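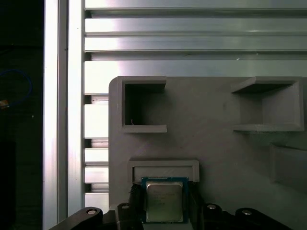
The year I turned thirty I took a job at Dovhaniuk Repair, above the dry cleaner in Hurndale, and the first thing I was told was not to talk to customers. I'm a talker. I lasted until lunch.

The customer was a woman named Hala Mansour, and she came up the back stairs on a Tuesday in July with a desktop computer in a baby stroller. No baby. She'd buckled it in, with the little padded straps and everything!

"It's my brother's," she said. "He wrote a book on it."

"What kind of book?" I said, which was already more talking than I was supposed to do.

"Long," she said. "I don't know. He wouldn't let anybody read it. He moved to Dendar in the spring and left me the computer and the fern, and the fern's dead."

Old Dovhaniuk looked at me over his glasses and I looked at the ticket pad. I wrote down 555, which was the next number, and under Problem I wrote "turns on, then thinks better of it." He made me cross that out and put "shuts off." Then he went to the bank and I had the place to myself, plus Hala, who'd sat down on the stool by the window and clearly wasn't going anywhere.

I should say that I knew a little about computers back then, but only a little. I'd had one good class at the community college and I'd put my cousin's together from parts (it ran, mostly). So I laid hers on its side and took the panel off and the dust that came out was like something you'd get from under a bed. Hala sneezed. I sneezed. I got the fan off, and the big metal cooler under it, and there was the processor with the old paste on it gone to crumbs.

"Is that the brain?" she said.

"Kind of. The book's not in there, though. The book's on the drive."

"So what does that one do?"

I said it was the part that did the reading and the adding up. She thought about that for a while. She said then it was the only one who'd read the book, and how come it got to and she didn't?

I didn't have anything for that, so I cleaned.

It's fiddly, getting one of those out. There's a lever you push down a hair and over and then let up, and it always feels like you're about to break it, even when you're doing it right. After that you have to lift the chip straight up and keep it off the pins, which are so fine that one sleeve can ruin your afternoon. I held my breath. Hala held hers too, I could hear her not breathing. The radio downstairs was playing some ad for Skununov mattresses, with the jingle, and to this day I can't hear that jingle without my hands going stiff.

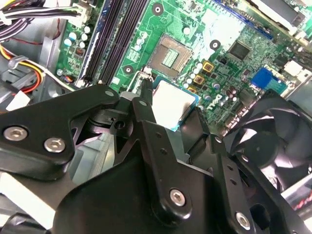

The silver lever beside the socket, and the gold pins you don't want to touch.

I had a spare in the drawer of the same type. Dovhaniuk charged 80 dollars for those and I'd seen him get more. I put it in, new paste, cooler back on, fan back on, and plugged the whole thing into the shop monitor with the side still open. We watched it start. We watched it keep going. I think it was 6 minutes before either of us said a word, and then she said, "Go on, then," and I found the file.

It was called BOOK. It had 3,045 pages.

"Oh, for heaven's sake, Sami," she said.

She pulled the stool over and read the first page off the screen with her nose almost touching it. Then the second. I pretended to sweep. Around page ten she started laughing, and a bit after that she stopped laughing and put her hand flat on the bench, and I went and swept the landing for a while, which had never been swept in its life.

When I came back she had the stroller turned around and was doing up the straps. She asked what she owed and I told her 80, and she counted it out in fives. I asked what the book was about. I couldn't help it.

"Our street," she said. "It's only got as far as the corner." Then she held out her hand. "Can I have the old one? The one that read it first?"

I wasn't supposed to give away parts. I wrapped it in a clean paper towel and she put it in her coat pocket, and I carried the front end of the stroller down for her, backward, one step at a time, with Dovhaniuk coming up the other way from the bank.

"You were talking," he said.

"A little," I said - and he stood against the wall to let us by.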